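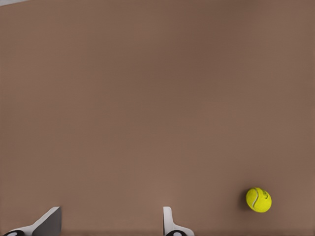

Plain brown surface, computer render.

Bronelis Translated Fiction List: progress report to the Quaye Fund

Period covered: January to May

1. Summary

The grant supports the publication of four short novels in English translation under the Bronelis imprint, with a print run of 1,000 copies per title. Two titles are now in print, the third is at proof stage and the fourth is with its translator. Spending is within budget overall. The one significant variance, on typesetting, is explained in section 4.

2. Titles

Title one was published in February. Stock was received from the printer in two deliveries, the second of which was short by 16 copies. The printer has credited the difference.

Title two was published in April, three weeks behind the date given in our application. The delay arose from a late permission for two lines of song lyric quoted in chapter nine. The rights holder did not reply to the first two requests, and the lines were paraphrased with the agreement of the author's estate.

Title three has been copy-edited and set. First proofs were returned by the translator in May with a moderate number of corrections, mostly to forms of address. Second proofs are due in June.

Title four is a full draft up to the end of part two. The translator has asked for a further month to finish part three, which contains most of the dialect passages. We have agreed to this. The publication date is not affected, as the schedule already allowed a gap at this point.

3. Promotion

Advance copies of the first two titles went to 85 reviewers, booksellers and book bloggers. To date 30 reviews or notices have appeared, the majority of them online. An extract from title one was run by the Prelitz newsletter together with a giveaway of five paperbacks. The ebook of title one was offered at a reduced price for the same week.

Sales figures for title two are not yet available from the distributor and will follow in the next report.

4. Budget

Translation fees, editing and printing are in line with the agreed figures. Typesetting is over budget. Title two had to be reflowed after the lyric was removed, and the Urkix files supplied for the ebook needed manual correction to footnotes and accented characters. The overspend has been met from the contingency line. No change to the total grant is requested.

5. Next period

- Print title three and send out advance copies
- Receive and edit the remaining part of title four
- Agree cover copy for title four - the draft is with the estate
- Report sales for titles one and two by format

The third instalment of the grant falls due on delivery of finished copies of title three. An invoice will be sent with the printer's delivery note.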